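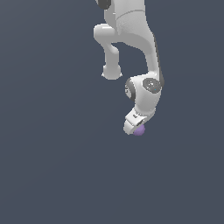
The arm in the simulator, with the purple ball in its gripper.

Robots on the packing floor: your questions

I'm Atieno Athumani and I look after training here at Trastby. I've had so many people stop me by the kettle about the new arms that I thought I'd better write it all down!

When do they start?
In November, on line 2 only. Lines 1 and 3 carry on just as they are until we've all had a proper look at how it's going.

Why are we practising on a computer first?
Well, you can't dent anything on a computer! Everybody on line 2 gets 30 minutes a week in the simulator, in work time, and you can ask me for more. I was hopeless at first (I kept coming in at daft angles) and I quite look forward to it now.

What's with the ball?
It stands in for the jars. We begin with one plain round shape and get on to the Coment jars later, lids and all.

How does it hold something round?
Two fingers, one each side, and they close in on it. Most of what you'll be learning is where to put them.

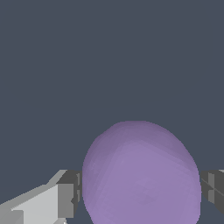
Will my pay change if I move to line 2?
Your basic rate stays the same, and once you've been signed off on the arms you go up a grade, with the extra showing in your next pay packet.

Is anyone losing their job?
No. All 187 of us have that in writing from Pillai House, and if you've lost your letter I can print you another. Some jobs will be different though, and I won't pretend otherwise – there'll be less lifting and a lot more watching and sorting out.

I'm no good with computers. Can I stay where I am?
You can, just tell your shift lead. But do come and have a go first, it's much more like a game than a spreadsheet.

Who do I ask about shifts?
The rota still lives in Flumine, same login as before. For anything else, come and find me in the training room, the door's usually open.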